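Is the Clurnex hand gripper kit good enough for soft paper cups?

Posted by Oyelaran_lab

I am thinking to order the Clurnex kit from Vemport, the one with 2 hand-held grippers and the recording software for 745 dollars. Our small group wants to record demonstrations of tidying a table, mostly cups. My worry is the pads. With our old tool, paper cups were crushed in the first hour. Has anybody used this kind of gripper for cups, and is one person enough to work with it? The seller's page is very short on this point.

Last updated: 25/03/2019

Tamunoemi Shehu

I did this kind of work for several weeks in July, so I can answer a part. The first thing to decide is the table. We used an ordinary shelf corner with ordinary things left on it, and we put the cups on their sides, which is harder than standing cups. Please do not clean everything away, because your robot will later meet a phone or a bag on the table too.
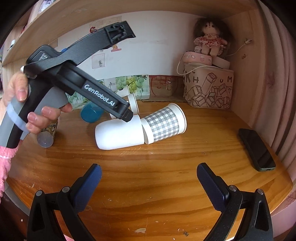 Two grippers over one shelf, cups lying down.

For your second point, one person can do it, but you must learn to keep the other hand out of the way of the camera. I needed two days before my wrists stopped complaining. Begin with short recordings, 12 per session, and check every one before you continue. I once lost a full afternoon to a loose cable. 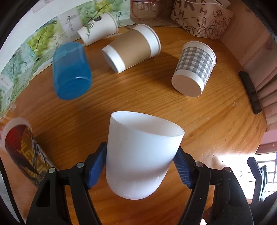 Pads are the part I would ask the seller about before paying. A hard flat pad needs more force to hold a smooth cup, and this force is what crushes the paper. The blue ones with the fine grid texture, closed on both sides of a white cup, are the type I prefer, and I would try them also with the cup tilted like this, with the open rim up and slightly to the side. Squeeze slowly and stop when the cup does not slide. Ask also for the price of spare pads. With Vemport I had to write twice to get this number.

I can not promise that your kit comes with the same pads, so please confirm it in writing.

Asora

We bought the Clurnex kit. Software is fine, the manual is poor. We recorded 71 good demonstrations in the first week and threw away many more. Paper cups were ok when the person was patient. With the very thin ones we had dents, so we changed to thicker cups and continued. The handle is too big for small hands in my opinion. Delivery was slow and the box had no spare screws inside.

If you only need cups and nothing else, I would ask for a rental first. They did offer it to us by telephone, but it is not on the page.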